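Skalell Automation Practice
Thread: fingertip coverings on shared counters

1/ Our February guidance on temporary fingertip coverings is now in effect at the Trirnedden and Bouvier sites. This thread sets out the main points for operators and site leads. The full text is in the site handbook.

2/ A covering is any tape, cloth, paper or film placed over a gripper finger. It is treated as a change to the tool. It must be entered in the tool log before the arm is powered, with the material and the name of the person who applied it.

3/ Wrap each finger separately. Overlap the bands, and keep the material clear of the joint where the finger meets its base. Loose ends must be pressed down or trimmed. Torn edges are to be recorded at the start of the shift and checked again at the break. 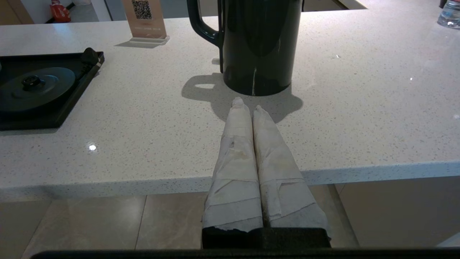
4/ Closed position must be set again after every new wrap. Added layers change the point at which the two fingers meet, and a value saved with bare fingers will no longer be correct. The Fastska controller keeps the old value until an operator replaces it.

5/ Grip force starts at the lowest setting. It may be raised in steps of 2 newtons, up to a limit of 25 newtons on any covered finger. Requests to go higher go to the site lead in writing.

6/ Counters in shared rooms carry other people's things: pitchers, trays, signs, water bottles. Our rule is that these items are either part of the written task or outside the reach of the arm. An item that is neither must be moved by hand before the run begins.

7/ Polished stone needs particular care. Bright reflections and the shadows of tall items can mislead a wrist camera. Operators should run one slow approach under the same lights that will be used for the task, and should watch the counter directly while it takes place.
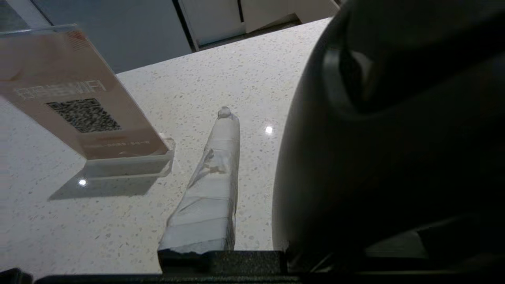
Skalell Automation Practice · Thread · 2 min read

8/ Clear film is harder to judge than cloth or paper. It creases, it reflects light, and a fold can be mistaken for an edge. Where film is present on any item in the work area, the speed limit is 100 millimeters per second.

9/ Marks on a covering do not by themselves require a change. Replace it if the material has shifted, if it sheds, or if it will next be used near food or drink.

10/ Used coverings go in the closed bin and are never wound back on. Comments on this guidance may be sent through the Trirnedden site desk. Replies to this thread are read but are not logged as formal comments.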